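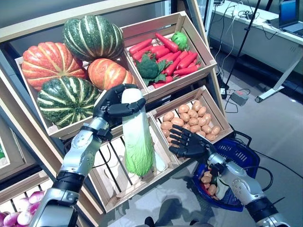 Figure 4. Loose produce at a display shelf: napa cabbage, with crates of potatoes and pumpkins.

5.2 Does loose produce cut household waste?

The claim that unpackaged vegetables reduce waste at home is repeated often and tested rarely. The usual argument is that shoppers who can pick a single cabbage or a handful of potatoes will buy only what they need. Our diary data give this idea weak support at best. Of the 466 households that completed both rounds, those buying mostly loose produce reported throwing away 11 percent of it by weight, against 13 percent for those buying mostly bagged. The gap shrinks further once household size is taken into account, and we would not build a policy on it.

Chraibi's earlier study in Prevgate found a much larger effect, but it ran for only four weeks in January and relied on people remembering what they had thrown out. Memory is a poor scale. Pichler raised the same objection to the Kundley survey, where respondents also knew what the sponsor hoped to hear.

Large heads are a particular problem. A napa cabbage is sold whole whether or not it is wrapped, and a household of two may struggle to finish one — loose sale does nothing for them. Potatoes are a better case for the theory, yet even there the differences between our two groups fell within the error of the kitchen scales.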